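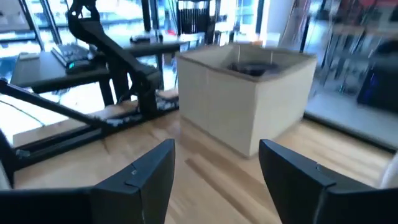
I bought the Brurholm storage box in January, after the old wicker one finally split along the bottom. I have used it every day since, first in the hall for shoes and now in the sitting room for blankets, so I think I can give a fair account of it.

It comes flat in a cardboard sleeve with a separate base board. You open out the sides, push the base down until it sits level, and fold the rim over. The instructions are a single sheet of drawings and the third one is wrong: it shows the base going in with the grooves facing up, and if you do that the corners won't close. Turn it over and it goes in without any force. Mine took 15 minutes, most of that spent on the third drawing.

I paid 683 kroner including delivery. You can get something of a similar size for half that in any supermarket, and I have done so twice. Both times the sides bowed outwards within a few months and the rim came away. The Brurholm has kept its shape so far. I can lean on one side with my hand and it gives a little, then comes back.

The handles are my main complaint. They are slots cut into the short sides, and they are too narrow for a full grip. I can get three fingers in. With blankets inside that is fine, but when I used it for shoes and boots I ended up carrying it from underneath. The older Plesine box, which my sister has, uses rope handles and is much easier to move. On the other hand hers has gone soft at the corners and has to stand against a wall.

There is no lid. One is sold separately for 140 kroner and I didn't buy it. Dust does settle on whatever is at the top, so if you want to store bedding for a whole season you should probably count the lid as part of the price.

Cleaning is simple. A damp cloth takes off most marks. A black scuff from a boot heel needed washing-up liquid and some rubbing, and there is still a faint line if you know where to look. The base lifts out, so you can shake the grit from underneath it. Don't leave the box on a damp floor — I put it down on wet tiles by the back door one evening and the underside was slightly swollen by morning. It dried flat again after two days on the radiator shelf.

I also looked at the Gargate, which has a divider down the middle and costs a bit more. The divider doesn't come out, and that ruled it out for blankets. For toys or records it might be the better choice. Dela Peña make a felt one that looks very nice in the shop but collects hair, and we have a cat.

After this long I'd buy it again for blankets, towels or spare cushions. For shoes I wouldn't bother. Get something with a proper handle and a tray you can rinse.

Four out of five. I have taken one off for the handles and would have taken off half for the instructions if half marks were allowed.

Luminița Sandu

17 comments
Shared 31 times

Related
Gargate divided box: six months on
Which blankets survive a hot wash?
Plesine shoe rack, narrow version
Felt baskets compared
Fixing a wicker base with cord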